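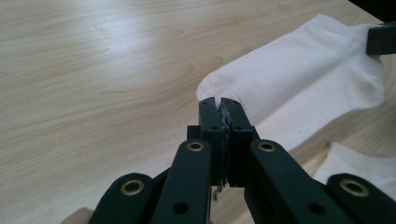
Keeping White Laundry White

Most whites go gray slowly, and by the time it shows, the load needs more than a regular wash. The tips below are for cotton, cotton blends and ordinary household linens. Wool and silk need their own treatment.

Sort by soil as well as color
Kitchen towels and T-shirts may both be white, but they don't belong in the same load. Grease moves from one to the other in warm water and dries as a dull film. Keep towels and rags in a separate bag.

Use less detergent
If the rinse water is still cloudy, you are using too much. Start with half of what the cap suggests and add more only for heavy dirt. In hard water, put half a cup of washing soda in the drum before the clothes go in.

Soak before you scrub
Dissolve 2 tablespoons of oxygen bleach in a gallon of hot water and leave the load in it for 4 hours. Overnight is fine for plain cotton. Anything with elastic should come out sooner – long hot soaks wear it out.

Socks
Turn them inside out for the wash and right side out for the line. Rub bar soap into the heel and toe, let it sit for ten minutes, then wash with the towels. Ribbed socks hold grit between the ribs, so stretch them a little while you rub. Pale colors can go in with whites after they have been washed separately a few times. Do not use chlorine bleach on them.
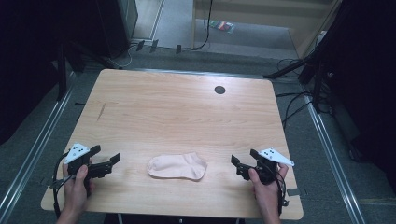 Drying
Sun does more for white cotton than any product on the shelf. Hang things damp, not dripping, and take them in when dry. In September, when the mornings are wet here in Torkthorpe, I wait until noon to hang the wash. In a dryer, stop the load while the seams are still slightly damp and finish on a rack.

Yellow underarms
Mix baking soda and water to a paste, spread it on the stain and leave it for 42 minutes. That is one short cycle on my old Makowska washer, and the buzzer reminds me. Rinse cold. Hot water sets what is left.

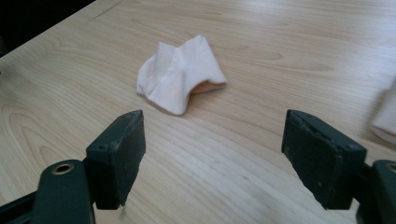 Old whites make the best cleaning cloths. Cut up worn pillowcases and undershirts, skip anything with a print, and leave off fabric softener, which keeps cotton from soaking up water. A white cloth left crumpled on a wooden table like this one should be picked up if there is any damp in it, as trapped moisture can leave a pale ring in the finish. Hang it over a rail instead. Wash rags hot, with no other laundry, and throw them out when they start to shed.

– Leif Ásgeirsdóttir, 12/24/18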